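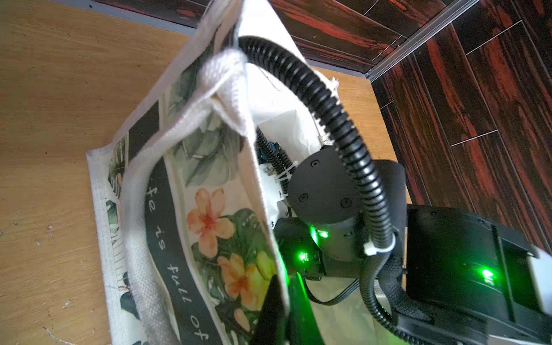 Sacos de pano: como guardar, como lavar

Caros leitores, no boletim de abril prometi escrever sobre os sacos de pano, e só agora cumpro. Em minha casa contei 48. Ficavam todos dentro de um armário do corredor, uns metidos nos outros, e quando eu precisava de um, saía sempre o mais pequeno.

O meu preferido é o de lona creme, com folhas verdes, flores cor de pêssego e uma faixa escura com letras brancas. Tem forro branco e alças grossas entrançadas — são bonitas, mas demoram muito a secar. Por isso lavo este saco à mão, com água fria e pouco sabão, e penduro-o do avesso, com as alças para cima. O estampado nunca passo a ferro pelo lado direito.

A minha vizinha Kyung-hwa Woo ensinou-me a dobrar: primeiro em três ao comprido, depois enrolar a partir do fundo e deixar as alças para fora. Assim ficam de pé numa caixa de sapatos e vê-se logo qual é qual. Os sacos com forro eu não enrolo, ponho-os deitados por cima.

Os que já não uso entreguei na loja Cenel, que os aceita limpos e sem rasgões. A senhora Kyu-ri So recebe às terças-feiras, de manhã. Se o saco tiver nódoas de gordura, convém esfregar antes com sabão azul e deixar uma noite.

No próximo boletim escrevo sobre as toalhas de mesa. Quem tiver um bom método para tirar cera de vela, por favor mande-me até ao fim do mês.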